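Orozco Outfitting > Bedding and Sleep > Weighted Blankets

Keminell Weighted Blanket, Full/Queen
Item no. 1171
Sold by Orozco. Made by Wetton.
In stock. Page last checked 6/2/26

We held off on carrying weighted blankets for a long time, mainly because of the way they get sold. Go look at a few listings and you'll be told a blanket can fix your sleep, your nerves, your marriage and your dog. We don't believe most of it. We do think a heavy blanket feels nice to a fair number of people, and the Keminell is the one we ended up keeping after sending several others back.

What it is
A quilted inner blanket filled with glass beads, plus a removable cotton cover that ties on inside at the corners and along the sides. The beads are sewn into small squares so they can't all slide down to your feet. Cheaper blankets use big squares, and after a month you're sleeping under a bag of gravel with a flat spot in the middle.

The cover is a plain cotton weave. Wetton's box calls it "hotel soft." It isn't, at least out of the bag. It's stiff the first night and better after a couple of washes.
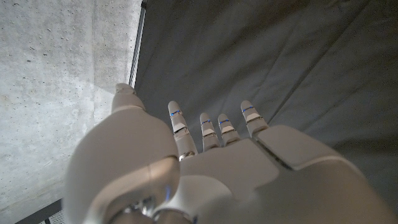

About the weight rule
You'll read everywhere that the blanket should be a tenth of your body weight. We've asked several makers where the number comes from and got a different answer each time. Treat it as a starting point. If you're between two weights, buy the lighter one. People write to us to say theirs is too heavy far more often than the other way around. Two people sharing a bed should think hard before sharing one of these. It will slide toward whoever moves more, and then off the bed.

Does it sleep cool?
No. The package says "cooling" in two places and we asked Wetton to explain it. They told us glass beads hold less heat than plastic pellets. Maybe so, but you're still lying under a thick quilt. Vikas Nigam in our returns department took one home in December and liked it fine. By spring it was folded up in his closet.

What about anxiety, restless legs, and so on?
Talk to your doctor. We sell blankets. Don't use this one for a baby or small child, or for anyone who can't easily push it off without help.

Specs
Size: Full/Queen, sized to the top of the mattress with no overhang
Fill: glass beads, polyester batting
Cover: cotton, 400 thread count according to the maker (we haven't counted)
Ties: fabric, corners and sides
Colors: slate, oatmeal
Warranty: 2 years on seams, not on the cover

Washing
Cover: machine wash warm, tumble low. It shrinks a little, and they've cut it large to allow for that.
Inner blanket: spot clean. The tag says machine washable, and a big commercial washer will probably manage it. We would not put it in a home machine. Wet, it's a lot of weight swinging around in there, and Wetton's warranty doesn't pay for your washer.

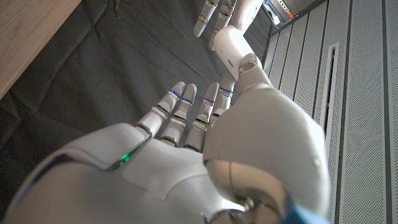

White hand, fingers extended.

How it compares
We also tried the Broltell, which costs less and comes in more colors. The stitching was uneven on both samples and one leaked beads onto Brisa Manríquez's bedroom floor, where she is still finding them. Broltell says the problem has been fixed. We'll look again when they send us a new one, and until then we aren't stocking it.

If you already own a heavy wool blanket, try folding it double before you spend any money here. It does a lot of the same job.

Customer comments

"Good blanket, bad ties. Two came undone in the first week. I double knotted them and they've held." (slate)

"Not life changing. I like the weight on my feet." (oatmeal)

"Took around 6 nights to get used to it. My husband won't go near it." (slate)

Shipping and returns
Ships in one box, and it's a heavy box, so we can't leave it at an upstairs door. You have 30 nights to try it. Send back the cover and the inner blanket together. We charge return shipping on this item and we'd rather tell you now than in the fine print.

Also in Bedding and Sleep: replacement covers, mattress pads, wool throws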